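Bresatari begins side-by-side trials of robot hands and wrist cameras

Bresatari has started a new round of bench trials comparing robot hands, wrist cameras and hand controllers on the same two-armed robot, and the team would like other labs to join in. The project is called Trastby. It runs until May and all of its results will be free to read and reuse.

Anyone who has tried to choose a robot hand knows the problem. One maker measures grip on a steel bar, another on a foam block, and a third shows a very nice film of a hand picking up an egg. Trastby puts the hands on the same pair of arms, over the same kind of table, with the same small set of objects, and gives every one of them the same amount of practice time.

"We kept having the same argument over lunch about which hand was better, and none of us had any numbers," said Kanokwan Inthanon, who leads the trials at Bresatari. "So we stopped arguing and wrote a test plan. I'm having the best time I've had at work in years!"

The first stage looks at fingered hands. Each one is bolted on, wired up and taken through a warm-up in which every joint is opened and closed through its full range, and only then does the operator move on to objects. Swapping a hand takes longer than most people expect – the mechanical part is quick, but cable routing is fiddly and a cable that pulls at the wrist will spoil a whole session.

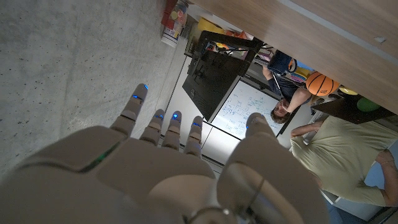 Camera choice matters nearly as much as the hand. A camera at the wrist sees the fingers from behind and keeps them in view through a grasp, but its picture tips over whenever the wrist turns. A camera at the head keeps the table level and shows both arms together, though a hand can easily hide the very thing it is reaching for. Trastby records both views during every attempt, so that people training control software can try one, the other or the pair.

So far the team has logged 1192 attempts. Of these, 283 were repeated from scratch after a change to the controller settings made the earlier runs unfair to compare. Those early runs will be published too, clearly marked, as they may be useful to anyone setting up a similar bench.

The objects are cheap and easy to find on purpose. A Rubik's cube is a favourite with the operators. It has flat faces, sharp corners and bright colours, and it is very good at showing up a thumb that doesn't quite meet the fingers. Tape on the tabletop marks the work area, and an attempt counts only if the object begins inside it. 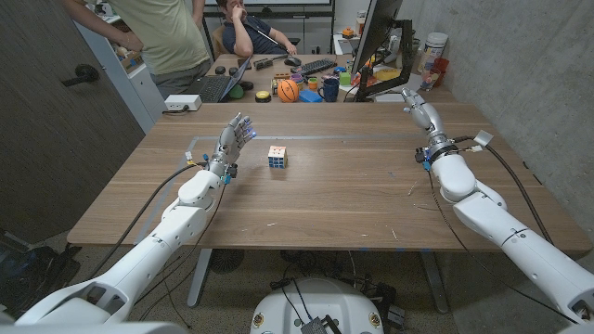
What is being compared

Hands: how steadily each one holds an object, how well it copes with a poor starting position, and how often it needs a restart.

Arms: reach across the table, smoothness at low speed, and how the arm behaves with a heavier hand on the end of it.

Cameras: wrist view against head view, including delay between the movement and the picture.

Controllers: three ways of driving the hands, from a simple handheld device to a full glove. Each is tried by 4 operators, two of them new to the work.

Early impressions

It is too soon for a ranking and the team won't be giving one until the last stage is done. A few things are already clear enough to share, though. New operators do far better when both hands start upright with the palms turned in towards the middle of the table, and that is now the standard starting pose where the hand allows it. Small delays in the picture bother people much more than low picture quality does. And the fingertip lights found on some hands are a real help – an operator glancing up from the controls can find the fingers straight away. 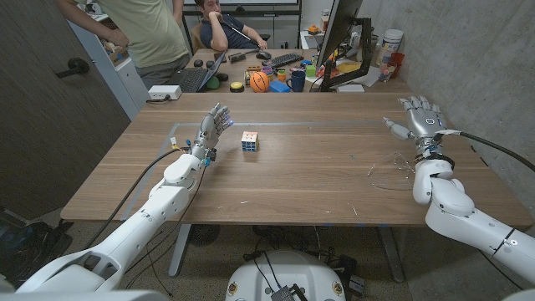
Bornevmont, which makes handheld controllers, has lent equipment for the second stage and will have no say in how the results are written up. Sriwong will host the data and is building a page where visitors can play the head and wrist recordings next to each other and step through them slowly.

"The failures are the part I'd watch first," said Inthanon. "You see a finger slide off a corner, you go back a second, and there's the reason. We've changed our own grasping code twice because of clips like that, and I'd love to see what other people spot in them."

Labs that would like a hand, camera or controller included can write to the Trastby team at Bresatari. Equipment should come with its own power supply and mounting drawings, and with at least two metres of cable, please. The full test plan, including the object list and the scoring sheet, can be had on request.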